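Getting more out of 300 folding demos with Daker

If you have a two-arm setup and a pile of laundry, you can try this method in an afternoon, and it's a really fun one! Daker is our way of training a folding policy on short pieces of a demo instead of the whole thing.

Start by recording 300 demos. Keep each one to a single item - mixing shirts and towels in one take confuses the labels. Then open the Imasik tool and mark every moment when both grippers have hold of the fabric.

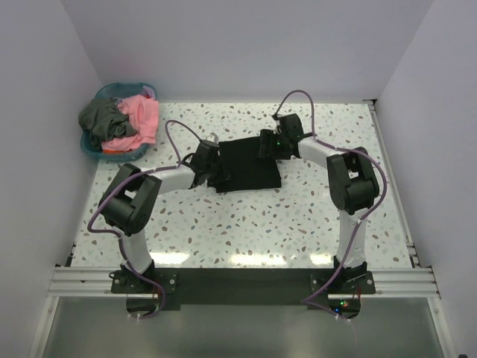
Both arms holding the black cloth, with the laundry basket at the back left.

Next, cut each demo at those marks. You want 2 seconds of motion on each side of the cut. Train on the short clips first, then finish with 19 full-length demos so the policy learns the order of the steps.

When we ran it this way, dark fabric improved the most - 14 more good folds per hundred tries than our old full-demo training. We were thrilled with that!

If your folds drift to one side, go back and check the marks before you retrain. Ours were often a few frames early.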